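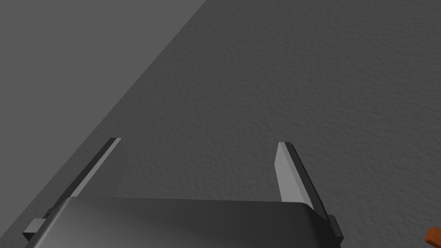
Grellden Sourdough Club: Questions We Get

Do I need my own starter?
No. Everyone gets a jar of Bravo, the house starter, at the first meeting. He is older than some of our members and better behaved.

What does it cost?
$65 a year. Flour is extra, and you will buy more of it than you planned.

My loaf came out flat. Can I get a refund?
We call that focaccia. There are no refunds on focaccia.

Can I use tap water?
Yes. Rosalía Aranda uses bottled and will tell you why, so allow an extra half hour.

How do I keep Bravo alive on vacation?
Feed him, put him in the fridge and go. He can manage two weeks without you. Past that, drop him off with Unai Benítez before 6 p.m.

When can new people join?
April and October. Email us your name and oven type. "Old" is not a type, but we get it a lot.

Are gluten-free bakers welcome?
Yes, though you'll need a separate starter and your own bench. Ask Unai for the rice flour one.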